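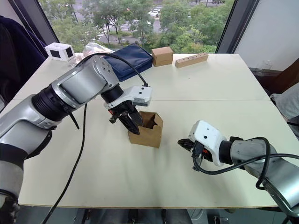 *Left arm reaching into the box at the Durkden open day, with the right one standing by.*

**pegandpulley**
Finally getting around to my write-up of the open day at Durkden. What a lovely afternoon! They had two arms set up at a big white table by the window, and I stood there so long my coffee went cold (twice, if you count the refill). The box job was my favorite by a mile. I could have watched it until they locked up.

**millrace50**
Thanks for posting, I was sorry to miss it. Did they let you get close? When I went to the Nustero one last November we were kept behind a rope and I mostly saw the backs of other people's heads.

**pegandpulley**
Oh, much closer than that! There were only 6 of us in my group, and the young woman running it answered everything, even my rambling question about the cables.

**tinbucket**
Going to disagree a little, friends. I was in the later group and thought it was slow. I pack boxes for a living, and on a good shift I'll do 500 without thinking much about it. For the money those arms must cost I'd want to see them keep up.

**estia_fan**
Well sure, but it's a demonstration, tinbucket, and I don't think they claimed otherwise. My kid is 14 and came home wanting to build a gripper out of clothespins, so I'm calling the trip a success. I do agree they could have talked more about speed.

**tinbucket**
Fair enough, and tell your kid to use rubber bands on the tips. I'd still go again. Does anyone know if the Chowdhury workshop is doing a visit this year?

**millrace50**
I'll call them Monday and post here what they say.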